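How to Hang Framed Pictures on a Plaster or Textured Wall

Rikbridge Home Notes, Wednesday, November 13, 2019

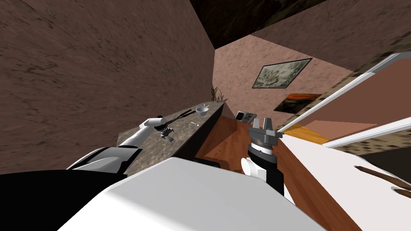

Lizelle Makhubela wrote in to say that she had put a nail through the finish on her hallway wall and a chunk the size of a coin came away with it. She wanted to know whether she should fill the hole and try again in the same place, or give up and use adhesive strips.

Fill it, let it cure, and move over a couple of inches. Adhesive strips are made for smooth paint. On a rough finish they only touch the high points, and the frame comes down sooner or later, often at night.

The steps below work for old plaster, for drywall with a sprayed or troweled texture, and for stucco-type finishes used indoors.

What you need

Painter's tape
Pencil
Tape measure
Small level
Drill with a masonry bit and a standard bit
Wall anchors and matching screws
Spackle and a putty knife
D-rings and picture wire, if the frame has none

Step 1. Weigh the frame

Stand on a bathroom scale with the frame, then without it, and subtract. Anchors are sold by the load they hold, and the number on the package assumes sound wall material. On old plaster I buy the next size up. A heavy mirror should go into a stud no matter what the package says.

Step 2. Find out what is behind the finish

Knock on the wall. Drywall sounds hollow between studs and duller over them. Plaster on lath sounds solid nearly everywhere, and a stud finder gives poor readings on it. A strong magnet on a string will find the nails that hold the lath, and a vertical line of nails usually means a stud. If the drill brings out gray or red dust and the bit slows down, you have reached block or brick and need masonry anchors.

Check for outlets and switches directly above or below your spot. Cables tend to run straight up or down from them. Pick a different spot if you have any doubt.

Step 3. Set the height

Put the center of the picture 57 inches from the floor. Adjust this if everyone in the house is tall, or if the picture goes over a sofa or a counter. Over furniture, leave six to eight inches between the top of the furniture and the bottom of the frame.

Two pictures hung near each other should be treated as one. Lay them on the floor, settle the gap, measure the whole group, and find the center of that. Two or three inches between frames is enough.

Step 4. Mark the hook

Hook your tape measure under the middle of the wire and pull up until it is as tight as it will be on the wall. Measure from there to the top of the frame. Subtract that from the height where the top of the frame will sit.

For example, a frame 20 inches tall centered at 57 inches has its top at 67. If the wire pulls up to 3 inches below the top, the hook goes at 64.

Press a piece of painter's tape on the wall and put your pencil mark on the tape. A mark made straight on a rough surface is hard to see and harder to erase.

Step 5. Drill through the tape

Leave the tape on. It helps keep the finish from chipping. Start with a small bit at low speed and no hammer action, then go up to the size given for the anchor. Push the anchor in by hand and tap it flush. Drive the screw until a quarter inch is left showing.

Peel the tape back slowly, pulling it along the wall.

Step 6. Hang and level

Set the wire on the screw and put the level on top of the frame. Frames on a rough wall tend to sit unevenly, so stick felt pads on the two lower corners at the back. Check it again after a week. New wire stretches a little.

Fixing a chipped spot

Scrape away anything loose. Dampen the hole, press in spackle, and dab it with a crumpled rag or an old sponge before it sets, so that it matches the finish nearby. Give deep holes two coats. Paint only after the patch is dry all the way through, and use the same roller nap that was used on the wall.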